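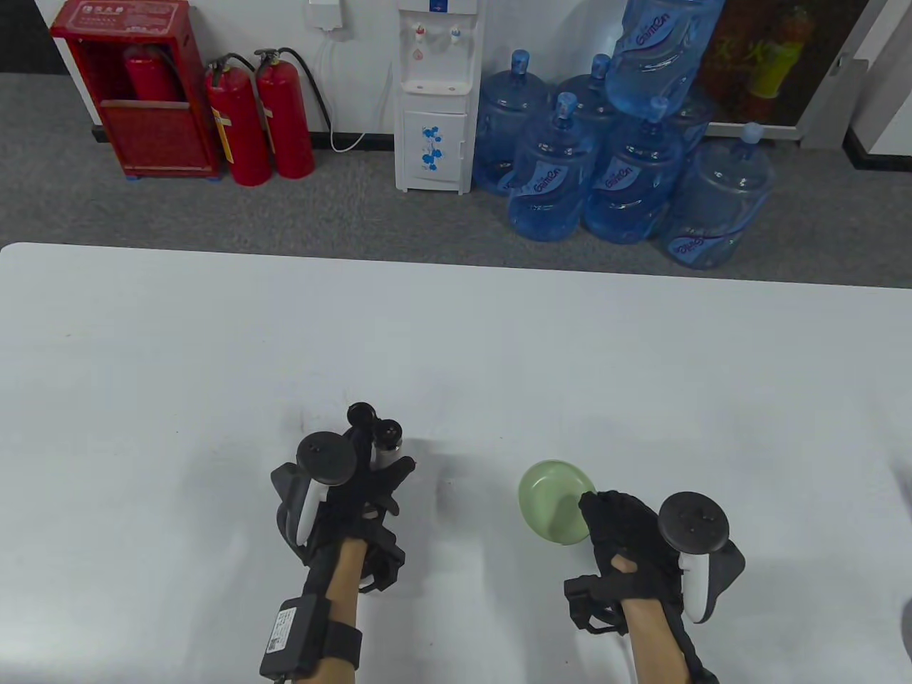 Unit 4: Good practice in glove-based demonstration recording
Handout, revised 3/23/23

Scope

These notes cover recording of tabletop manipulation by a seated or standing operator wearing tracked gloves. They apply to all sessions on the Padia bench. Arm teleoperation is treated in Unit 5 and has its own stop procedure.

4.1 Terms

Operator: the person wearing the gloves.
Recorder: the person at the workstation. The operator does not act as recorder.
Episode: one continuous recording of one task, from rest pose to rest pose.
Session: a set of episodes made without removing either glove.

If a glove comes off, the session is closed and a new one is opened, with a fresh calibration. This holds even when the strap is put back in the same hole.

4.2 Fitting

Remove rings, watches and bracelets. Put the glove on first, then the controller on the back of the hand, then any wrist unit. Straps should be firm enough that the controller does not shift when the fist is closed. Numbness or tingling means the strap is too tight; stop and refit.

Check that the tracking ring can move through the full range of the task without touching the other hand, the forearm or the table. Contact between rings is the most common source of position jumps in the Toka logs.

4.3 Calibration

Both hands are held flat on the table, then closed, then opened. The Wragg script reports a residual for each hand. Repeat if either hand fails. Three failures in a row – check the batteries and the glove cable before trying again.

Calibration is valid for 32 episodes or until the session closes, whichever comes first.

4.4 Table and objects

Only objects named on the task sheet go within reach of the operator. Crockery and other breakables are inspected for chips before each session. A chipped item is withdrawn and its object number retired, not reused.

Floor behind and beside the operator is kept clear. Access to extinguishers must not be blocked by tripods, cases or stored goods. Liquids stay off the table unless the task calls for them.

4.5 Running an episode

Start from the rest pose. Move at an ordinary pace. Bare fingers and gloved fingers grip glazed surfaces differently, so new operators make 16 practice grasps before recording.

A dropped object ends the episode. The recorder marks it "fail" and keeps it. Deleting failed episodes biases the set and is not permitted; the November release had to be withdrawn for this reason, with 441 episodes missing from the index.

4.6 Breaks and limits

Ten minutes off for every forty on. Gloves are wiped between operators and the inner liners changed.

4.7 Records

Each session file carries the operator code, glove size, calibration residuals and task sheet version. Files go to the Ovar store the same day. Names are not entered in any free-text field.

Reading for next week: Unit 5, sections 1 to 3. Bring a completed task sheet.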